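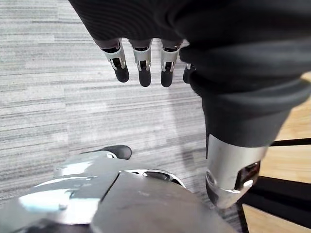
Trirnach 5 is out, and the release notes would like you to believe it's the biggest thing to happen to small desktop Linux in years. I've had it on two machines since the release candidate, and I'm not so sure. The headline change is the move to a new base, Ulton, which replaces the aging package set the project had been patching by hand. The second is a settings app rebuilt from scratch. The project calls the new desktop "modular down to the joint." Trirnach's version of modular is a panel you can split into pieces and a file manager that no longer drags the whole sound stack in with it. I like the second part. The first part I turned off.

Start with the installer, as it's the thing most people will judge. It now takes four screens to get to a working disk layout, down from a number I'd rather not remember. Encryption is on by default, and the keyboard layout you pick finally carries over to the passphrase prompt. But the manual partitioning tool is still hidden behind a button marked "More," and it still offers to format your home partition unless you untick a box. People complained about that box in the last two releases. It's in the same spot.

Then there's Brollel, the new update service. It downloads updates in the background, stages them, and applies them on the next restart. The announcement says updates are "invisible." On my older laptop I could see them fine, because the fan came on every time. You can switch Brollel back to manual in a config file, but there's no toggle in the shiny new settings app, and the man page lists an option the program doesn't accept. I filed a bug. Issa Azar, who maintains the package, answered the same evening and said the toggle had been cut for time and should be in the June point release. Good for him for answering. I'd still have preferred the toggle.

The project also says it has cleared more than 300 open bugs in this cycle. Maybe so. Scroll through the tracker, though, and a good share of them were closed as "old base, please retest." That may be fair when the whole base has changed, but a bug marked closed and a bug fixed are different animals, and the announcement counts them together.

What works well: suspend and resume, which failed on my desktop all last year and hasn't failed yet on this version. Bluetooth headphones reconnect without a fight. The Softić theme, now the default, has readable contrast in the dark variant - a first for this project, as far as I can recall.

If you're on the previous release and it behaves, I'd stay there until the point release. There's an in-place upgrade path, but the notes describe it as "tested on common setups" and don't say which ones. Back up first, and look twice at that checkbox. New users can grab the standard image or the minimal one from the project's download page. Take the minimal one if you already know which desktop you want.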